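Running the sliding-door demonstration on an open day

Procedure for the Briltari bench, revised after the Budivdale open day, 28/12/2022 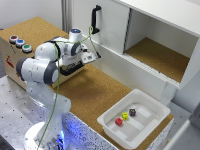

Malathi Chowdary wrote after the first draft that the approach speed should be set before visitors come in, and that the person at the keyboard should not be the person doing the talking. Both points have been added.

The arm opens the cabinet by its vertical handle. The dice go in the shallow tray on the cork. Allow 190 seconds for a full run, including the return to the start position.

Before the doors open

1. Power up the arm and wait for the controller to report ready. Leave the tool speed at 110 mm/s.

2. Check the cable along its full length. It needs enough slack at the elbow for the wrist to turn, but it must not loop over the handle.

3. Slide the door by hand through its full travel. If it drags, clean the track. Grit in the ribs will stop the door partway and trip the force limit.

4. Place the dice near the centre of the tray, close together but not stacked.

5. Load the Lellance task file and do one dry run at half speed.

During a run

Stop the fingers short of the handle and hold there for 2 seconds. Visitors at the back use the pause to find the handle, and the operator can check alignment. If the fingers are off to one side, cancel and re-teach the point. Do not nudge the cabinet.

Close on the handle, then pull parallel to the track. Any sideways load shows up as a rise in wrist torque well before the door jams. Ours was set to stop on code 1394, which the Shao controller logs as a contact fault - clear it from the pendant, back the arm off and start again from the hold position.

Leave the door fully travelled before moving to the tray. Pick the dice one at a time and set them down on the compartment floor.

Between groups

Return the arm to the start position, reset the dice and wipe the finger pads. Coralie Pryor kept a written log of faults by session, and the January sessions will use the same sheet.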